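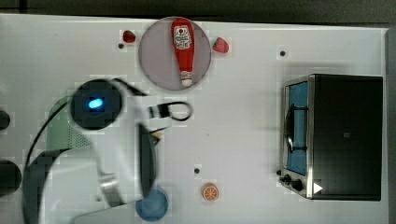 How to set up a play kitchen on a plain tabletop

You can run a good pretend kitchen without buying a play kitchen. A table, a box of toy food, a few dishes and one larger thing to cook in will do it. The setup below is the one we use in the Jutstead playroom, where the kitchen table had 112 visits in December. It takes one person a quarter of an hour to lay out and a bit less to put away.

What you need

A table with a pale, plain top. White shows up red and green toys well and also shows every smear, so keep a cloth nearby.
One plate, round, light in color.
A toaster oven or something else with a door and knobs. If you use a real one, cut the plug off and tape over the cord end before it goes anywhere near the playroom.
A colander, a cup or two, a bowl and a pot.
Toy food. Fruit is the easiest to start with: strawberries, an orange slice, something green.
One bottle. Ketchup is the favorite here by a long way.

Before you start

Check the sizes. Anything that fits through a toilet paper tube is too small for children under three and goes in the upper cabinet. Our strawberries stay out only during the afternoon session for older children.

Squeeze every hollow piece over the sink. If water comes out, throw the piece away.

If the bottle is one that used to hold real ketchup, wash it several times with hot water and dish soap, let it dry with the cap off for two days, then glue the cap on. A toy bottle just needs a wipe.

Laying out the table

1. Wipe the top with warm water and a little soap, then again with clean water. Ulla Niskanen sprays the cloth and leaves the table alone, which keeps puddles out of any holes in the top.

2. Put the oven down first, at one side, with the door facing in toward the middle. Leave enough room for the door to open all the way. Knobs should face the side where the children stand.

3. Place the plate near the middle of the far side. Lay the ketchup bottle down on it. Standing bottles get knocked over, and a bottle on a plate gives the first child an idea of where to begin.

4. Set a strawberry on each side of the plate, straight on the table. Leave the rest of the fruit spread out with gaps between the pieces. Small hands need the gaps, and a heap tends to get swept onto the floor in one go.

5. Bring out the dishes. The colander is the biggest, so it goes in the middle with clear space around both handles. Put a cup close beside it. We have a sage-green cup that goes with the colander and a blue one that goes with nothing, and the blue one gets used more. Pots and bowls can sit along the edge. Turn a pot's handle inward if children will be walking past that side.
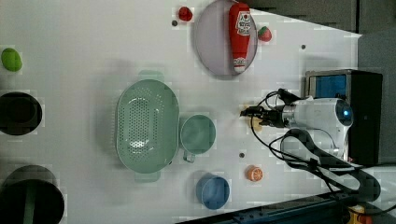

6. Step back and look at the table from a child's height. Anything that can't be seen from there should move forward. If it looks crowded, take two pieces away.

Games that work with this set

Washing up the fruit. All the food goes in the colander, gets a pretend rinse and then goes out to the plate. Good for two children.

Orders. One child sits, the other cooks. Kalevi Rautiainen writes the orders on sticky notes with a drawing of each item – one strawberry, one orange slice, ketchup – and the cook has to match them. Start with a single item per note.

Color sorting. Red things on the plate, green things in the colander. The ketchup bottle counts as red.

What's missing? Cover the plate with a dish towel, take one thing off and let them guess. Keep it to four items for the youngest.

Putting it away

Food goes in the colander, and the colander goes in the pot if it fits. Ours doesn't, so it gets its own shelf. Cups stack inside the bowl. Wash everything plastic once a week in the sink with dish soap and lay it on a towel overnight, cut side down for the orange slice. Don't put glued bottles in the dishwasher.

Check the oven door hinge for loose screws when you wipe it down. A drop of sewing machine oil fixes a squeak.

Replacement pieces

Strawberries go missing first. Buy four at the start and keep two in a drawer. Sevim Toprak keeps the list of what has been lost on the inside of the cabinet door; add to it before you go home.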